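Print this page
E-mail this page

Sulameck Residential Services
Progress report to the Gereck Fund: Assisted Room Service Project
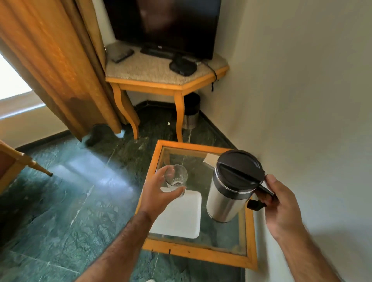 July 12, 2024

1. Purpose of this report

This report covers the second stage of the Assisted Room Service Project, paid for under the workplace automation stream of the Gereck Fund. It sets out the work done since the first report, the effect on staff at the Seok guest residence, and the work planned for the final stage. It was prepared by Gyu-bin Sung, project lead, and reviewed by Ju-won Wi, manager of housekeeping and guest care.

2. Background

Staff at the residence carry out a large number of small tasks in guests' rooms. They bring and pour drinks, clear glasses and trays, wipe tables and return furniture to its place. Each task is short, but together they take up much of a shift and involve a good deal of bending over low tables.

The project is testing whether a two-armed service robot, supplied by Erent, can take over part of this work. The robot is to learn from records of staff doing the same tasks by hand. Our application stated that no position would be removed as a result of the project. That commitment remains in place.

3. Work completed

Recording of manual tasks finished in May. The set now holds 1,907 recorded tasks, of which 742 involve pouring or handling drinks. The remainder cover clearing, wiping and tidying. Tasks were recorded in furnished rooms under ordinary daylight and room lighting, with the furniture left in its normal position.

Drink service was given priority at the request of staff. It calls for both hands to work together, one keeping a glass steady while the other controls a jug, and clear glass on a glass tabletop is difficult for the robot's vision system to pick out. Erent has advised that polished floors and strong sunlight add to the difficulty. The recordings made near windows have therefore been labelled separately so that results can be compared.

Labelling was done by housekeeping staff during paid hours. The first labels were too general to be useful. "Serve drink," for instance, covered everything from picking up the jug to setting down the glass. The team rewrote the list in plain language, with separate labels for reaching, gripping, lifting, tilting and setting down, and the earlier recordings were labelled again.

4. Effect on staff

All 24 members of the housekeeping and guest care team have attended an information session. Attendance at the later practical sessions was voluntary and took place during rostered hours.

Two staff members have moved into part-time robot support roles at a higher pay grade. They prepare rooms for trials, stop the robot when required and write up faults at the end of the shift. Both have kept their usual room duties for the rest of the week. Their colleagues have asked that these roles rotate, and management has agreed to consider this before the final stage begins.

Staff raised three main concerns. The first was privacy. Recordings are now checked before they leave the site, and any that show a face or personal papers are deleted. The second was pace. Several employees feared that recorded times would be used to judge their work. A written undertaking has been issued that project recordings will not be used for performance review or discipline. The third was contact with guests. Long-serving staff pointed out that pouring a drink is often when a guest mentions feeling unwell or needing help. The revised service plan keeps a daily visit by a staff member to every occupied room, whether or not the robot is in use.

5. Matters outstanding

Delivery of the soft-grip fingers was later than planned, and supervised trials with filled glasses have been moved to the final stage. Trials to date have used empty vessels only. The health and safety procedure for spills on stone floors is in draft and must be approved before those trials can start.

Some older employees found the tablet used for fault reports hard to read. Larger text has been requested from Erent. Paper forms remain available in the meantime.

6. Next stage

The final stage will cover filled-glass trials in unoccupied rooms, a second staff survey, and a decision on rotating the support roles. Guests will not take part until the spill procedure has been approved and the staff survey reviewed.

The project remains within its approved budget. No additional funds are sought. We ask the Fund to approve the revised trial schedule attached to this report.

Submitted by Gyu-bin Sung, Project Lead
Reviewed by Ju-won Wi, Manager, Housekeeping and Guest Care

Print this page
E-mail this page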